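Trulden Two-Arm Tabletop Simulator, club license
Reviewed by Sunita Alcantara, 07/11/2020

Our robotics club moved its manipulation project into simulation in March. We picked Trulden over Wivby, mainly for the license: 30 seats, two instructor logins. Students have now logged 128 sessions, enough for a fair opinion.

Installation was simple on the school desktops. The first launch compiles shaders and looks frozen while it does so. Let it finish.

Camera setup is the weak area. Exposure has no automatic mode, and with the default lighting a close view loses most of its background. Depth of the near parts still reads well enough for students to judge clearance.
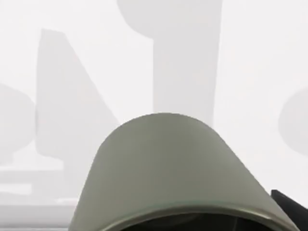 Close view past the gripper housing, background washed out.

The stock scenes are better. Objects have sensible collision shapes, and cloth is handled at a usable frame rate. Shadows are rendered for both arms and help with alignment when the arm itself is out of view. Our button task uses the kitchen-style table with few changes.

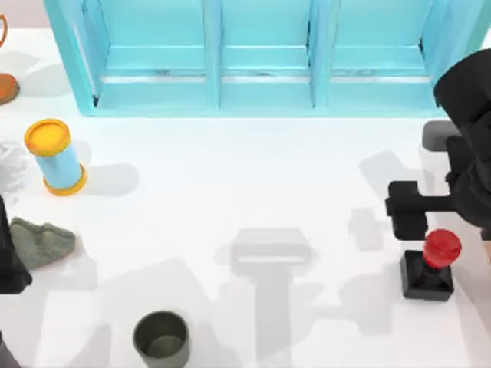
Right gripper near the red knob, turquoise shelf behind.

Scripting is in Python. The motion planner is conservative - it will refuse a reach that a student can drive by hand - and its error messages give a joint number with no further help. We keep a printed table of them.

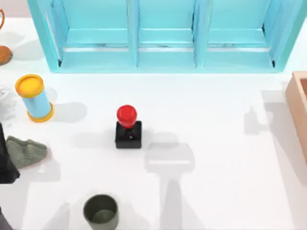
Scene files are plain text, so two students can edit the same layout and compare versions. The log viewer stops at 1,005 rows, too few for a long run. Export to a spreadsheet works.

Recommended for clubs with some Python experience. Beginners should start on something smaller.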